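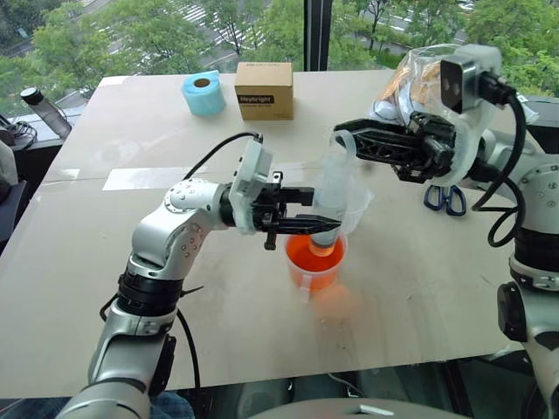

*Two arms, one plastic tube, one orange measuring cup.*

I've been grumbling about automatic logouts on shared computers for years, but what finally got me typing is the screen lock at the Wetenbridge library. It kicks in after 34 seconds. Thirty-four! I can't find my glasses in that time, let alone read a paragraph of a lease.

The library runs a program called Shim on its public machines, and mostly I like it. It wipes your files when you leave, it clears the browser, and it doesn't nag. But somebody decided that if you stop touching the mouse you must have wandered off, and so the screen goes black and you get to type a 12-character guest password again (mine had two zeros and a capital O in it, thank you very much).

I get why locks exist. I used to look after 264 desktops at Bevow, and people would walk away from payroll with everything wide open. I've turned on plenty of short timeouts myself. A payroll office and a reading room are different places, though, and I think the settings ought to show it. Reading is using the computer. So is thinking, or copying a phone number onto the back of an envelope.

What I'd like is pretty modest – a five-minute lock, a warning you can see from a normal chair, and a big "I'm done" button on the desktop. We tried that at Bevow in August, using Flerance to push the settings out overnight, and the password reset calls dropped off so fast I thought the phone was broken. People used the button, too! Give them an easy way to leave and most of them will take it.

Anyway, I filled out a comment card. The pen was on a very short chain.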